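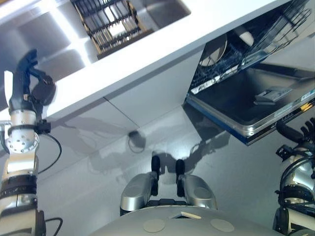

Bench notes: comparing hands and parallel grippers at the dishwasher

Applies to two-armed units working at a standard kitchen bench. Most of it also holds for a single arm on a trolley. Tips are grouped by the part of the job they affect.

1. Before power-up

Open the dishwasher door fully and pull the lower rack to its stop by hand for the first session. A robot that has to open the door as well as unload the rack gives you two sets of faults mixed together, and you will spend the afternoon separating them.

Check the floor between the cabinets and the base for anything that could catch a foot or wheel. Cables that loop out from the arm should clear the floor at full extension and at full tuck. Move each arm through both positions with the brakes released and watch the loop, not the hand.

Leave the detergent dispenser lid in one state for the whole comparison. A raised lid sits in the path of a low wrist, and it changes the approach angle for anything in the front half of the rack. We test with it raised.

2. Hands against parallel grippers

The multi-fingered hand tested was the Kornix, in black. The parallel gripper was the Dodport wide-jaw. Both were mounted on the same wrist, with the same payload setting.

Plates. The Dodport is better at pulling a plate straight up out of the tines. Two flat jaws go either side of the rim and the tines keep the plate square until it is clear. The Kornix hand needs a gap wide enough for the thumb, so leave an empty slot in front of each plate.

Small dishes and ramekins. The Kornix is better. It closes over the rim and tolerates a poor estimate of where the dish is. The Dodport tends to push a small dish along the rack before it gets a grip.

Cutlery. Neither is worth the time. Take the basket out whole.

Mugs. Grip the body and ignore the handle. Handle grasps looked tidy on video and rotated under load.

Fingertip covers matter more than closing force. New silicone covers on either device gave a larger change than any adjustment Subbarao Rajan made in the force settings. Wash them in plain warm water and let them dry fully. Rinse aid leaves a film on the silicone, and a filmed fingertip slips on glazed ceramic.

3. Force settings

The controller scale is unitless on our firmware. Start low and step up. For dinner plates we settled on 361 with the Dodport and 377 with the Kornix. Do not carry a value from one device to the other because the numbers happen to be close; the linkages are different and so is the force at the tip.

Write the value on masking tape on the forearm housing. Someone will change it between sessions.

4. Cameras

A head camera looking down gives a good view of the bench edge, the open door and the front of the rack. It gives a poor view of the back row, where the tines overlap. Add a wrist camera if you need the back row. Sudheer Panicker's results with the wrist camera alone were worse than with the head camera alone, mainly from lost tracking as the hand came close to the rack.

Glare is the usual cause of a bad depth reading. Sources to deal with, in order:

Gloss benchtops. The front edge reads as a bright band under ceiling lights. Switch off the light directly overhead and use a lamp from the side.

Stainless sink bowls. The walls return false depth. A wire grid in the base of the bowl gives the camera something to fix on, though light coming through the slots can still confuse it. A dark tea towel laid over the grid fixes this.

White cabinet fronts. Plain doors have almost no texture. If the software uses visual tracking, put a few strips of coloured tape near the door seam. Painter's tape comes off without marking the finish if removed inside a week.

Dark plates with a pale rim usually segment well. All-white dishes in a grey rack take more work, and moving the lamp is quicker than retraining.

5. Arm position

Start with the left hand raised and clear of the cabinet fronts, fingers curled. A raised start costs a little time on each cycle but keeps the elbow from sweeping the doors. The right hand can wait low, near the dishwasher door, if that is the side the machine is on.

Do not rest a wrist on the lowered door. Dishwasher hinges are rated for a loaded rack and not for a robot arm. If the arm must brace, brace on the bench.

Keep the approach to the rack from above. Side entries catch tines. Vasanthi Achari's rule is to lift every item to bench height before any sideways movement, and the rule has held up on every arm we have used.

6. Controllers

We compared Zarkum and Rodrigues. Zarkum has the smoother wrist and the better stop. Rodrigues is easier for a new operator, who can be unloading plates within the hour. The Rodrigues lag is noticeable when both arms are moving, so use one arm at a time with it until you are used to the delay.

Set the workspace limit at the cabinet face with a small margin. Check it by driving each arm slowly toward a sheet of cardboard taped to the doors. Setareh Pakzad sets the floor limit at the same time, which saves a second calibration.

7. Crockery for testing

Use op-shop plates in mixed sizes. Melamine is tempting but too light, and it hides slip. Retire anything with a chip, as a chipped rim cuts silicone covers.

Load the rack the same way each run and keep a printed photo of the layout taped inside the pantry door.

8. Packing up

Wipe the fingers, then the wrist joint. Joints with open holes should be wiped with a barely damp cloth and never sprayed. Leave the dishwasher door ajar for an hour before storing the robot in the same room, particularly in January when the kitchen is humid already.

Coil arm cables loosely. Check the strain relief at the shoulder every second session.

Checked by Balakrishnan Suvarna. Last revised September 2022. The section on suction cups has been taken out until the new pump arrives.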